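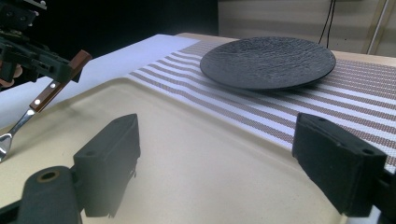

Every retirement community I have toured this winter says the food is restaurant quality, and Prendergast said it before I had my coat off. It is on the banner over the front desk, in the brochure, and in the recorded message you get when you call and are put on hold. I have been going around to these places on behalf of my mother, who is 84 and perfectly able to go herself but says she would only be polite to everyone and sign something. So I went to the open day in Destalmont on February 16, 2019, with a list of her questions and a few of my own. The first one was about meals in the rooms. What does a person get when she has a cold and doesn't want to come down? I was told a tray. A cream-colored tray with a low rounded rim, matte, big enough that I would not want to be the one carrying it along a corridor, and I will admit it is a nicer thing than the brown cafeteria kind I was expecting. A tray doesn't tell you what the soup is like, though, or what it costs to have somebody bring it up. The second turned out to be the harder question to get answered.

Prendergast sits on the hill above the old rail depot, on the side of town that gets the afternoon sun. It used to be a secretarial college. The stone part in front is handsome and contains the lobby, the library and the offices. The part where people live is the long wing behind, put up much later, and you don't see it from the road or in any picture in the brochure. I walked around the outside before going in, which I recommend to anybody doing this. The wing is fine. It is ordinary brick with ordinary windows. But if I were selling it I would put it in the brochure, and I wondered why they don't.

The tour was led by Waraporn Rojanasak, the director of resident life, who was quick and friendly and better informed than most of the people who have shown me around these places. When she didn't know something she said so and wrote it down. I liked her. I also noticed that she has been there since July, and that the things she didn't know were mostly about how it had been before then. Has the monthly fee gone up every year? She would find out. Do the aides tend to stay? She would find out. It's possible she will. I left my email address and I'm writing this nine days later with nothing in my inbox except a newsletter I didn't ask for.

Our group was small: a married couple in matching fleece, a man on his own who never gave his name, two sisters who disagreed in whispers, and me. We saw the library first. It is a lovely room with a window seat, and the books are the books you would find in a rented beach house. The fleece couple were delighted with it. I pulled the chair out from the computer desk and the computer wasn't plugged in, but there may have been cleaning going on.

Then the exercise room, where a chair yoga class was under way and we were asked to wave. I don't like this part of any tour. The people in the class live there, and it was a Saturday-morning sort of class full of people in socks, and we stood in the doorway looking them over like a litter of puppies. A few waved back. One woman very pointedly did not, and if my mother ends up at Prendergast I hope they are seated together.

The model apartment

The one-bedroom they show you is on the ground floor at the end closest to the lobby. It has been furnished by somebody with taste and no possessions. There is a loveseat, a small round table, a bed with a great many pillows, and no television, no walker, no pill organizer, no box of photographs waiting to be sorted, and nowhere that I could see to put any of those. I asked where the vacuum cleaner would go. Housekeeping is included, so you wouldn't need one. My mother has owned a vacuum cleaner her entire adult life and will be bringing it.

I measured the bathroom door with the tape I carry in my purse. It was wide enough. The shower has a real bench and a grab bar where you'd want it, and the water got hot quickly, which I tested while the others were admiring the pillows. There is a pull cord by the toilet and another by the bed. I asked who answers when you pull it at two in the morning. The answer was "the team." I asked how many people are on the team at two in the morning, and that one got written down too.

The light in the model is good. I asked to see an apartment that was really for rent, on an upper floor, on the north side. There was some hesitation and a phone call. To her credit Ms. Rojanasak took me up herself after the others had gone in to lunch. It was the same layout turned around, darker, with a view of the delivery entrance. The carpet was older. It smelled of fresh paint. I didn't hate it, and I'd have thought better of the whole place if they had shown it to us to begin with.

Lunch

Meals at Prendergast are handled by an outside company called Lurico. I had not heard of them, and the brochure mentions them only in small type on the back. I have nothing against a place hiring out its kitchen, since plenty of hospitals and schools do it, but "our chef" appears in the brochure again and again, and I'd like to know whose chef he is. When I asked, I was told he works very closely with the community.

We were served chicken with a lemon sauce, green beans, rice, and a square of spice cake. The chicken was good. The beans were still green. The rice had been sitting. Restaurant quality is a funny claim when you think about the range of restaurants. I had dinner that night at Amine, the little place across from the depot, and paid less for a bowl of lentil soup and bread than a guest meal costs at Prendergast, and I would have eaten the soup again for breakfast. If my mother moves to Destalmont I'll be taking her there every week.

What made the lunch worth the drive was the company. They seat a resident at each visitors' table, and I assumed ours would have been picked for cheerfulness. Yetunde Ugwu is a retired high school chemistry teacher and she had clearly been picked by mistake. She has lived there five years. She told me the food got worse when the contract changed and then got better again after enough people complained in writing, and that complaining out loud does nothing. She said the laundry loses socks. She said the van to the supermarket is reliable and the van to the doctor isn't, and that most people who can afford it call a cab. She thinks the north side is too dark in winter and asked to be moved, and it took her most of a year to get a south window.

I asked if she would choose the place again. She thought it over while she ate her cake. She said she would, but she'd have read the contract with a lawyer, and she'd have brought fewer clothes and more lamps.

About the trays, she said they come up warm if you are near the elevator. She is near the elevator.

Money

Nobody enjoys this section of the tour, and it was held in an office with the door shut, one household at a time. The monthly fee is printed on a sheet that they will let you take home. The things that aren't in the monthly fee are on a different sheet, which I had to ask for. I'm going to list the ones that bothered me.

The waiting list deposit is 450 dollars. It is called refundable on the first page. On the second page it is refundable less an administrative charge, and the charge is described as "customary."

A meal brought to your room is free for the first three days of an illness, if a nurse agrees that you're ill. After that there's a delivery charge on each one. If you simply don't feel like going down, there's a charge from the start. My mother will want to know who decides what counts as a cold.

Parking is extra. So is a second key.

Help with bathing or dressing is billed by "level," and the levels are set by an assessment that they conduct and they score. I asked whether anyone had ever been assessed down a level. I got a laugh, a nice one, and no answer.

There was also a discount, good for some 40 days, if we put down the deposit that afternoon. I've now been offered a version of this at every place I have visited, and I have called one of them back after the deadline had passed and been offered it again. I didn't take it.

What I told my mother

She wanted to know first if people looked happy, and I said they looked like people. Some were having a good time. There was a loud card game in the sunroom that we weren't shown and that I found while looking for the restroom, and it did more to sell me on Prendergast than the banner and the brochure put together. The halls were clean and didn't smell of anything. An aide I passed knew the name of every person she spoke to, and she had no idea I was behind her.

Against that, there are too many questions still sitting on Ms. Rojanasak's notepad. Night staffing, fee increases and turnover are the three I care about most, and I won't bring my mother to see the place until I have them answered in writing. I'd also want to come back unannounced at dinnertime, when there's no open day and no lemon sauce. I said so at the front desk on my way out, and was told that drop-in visits are always welcome if you call ahead.

I have one more place to see, on the other side of the river, and then I'll go back through my notes. If anyone reading has a parent at Prendergast, or had one there before the kitchen changed hands, please leave a comment or write to me. I'd particularly like to hear about the doctor's van.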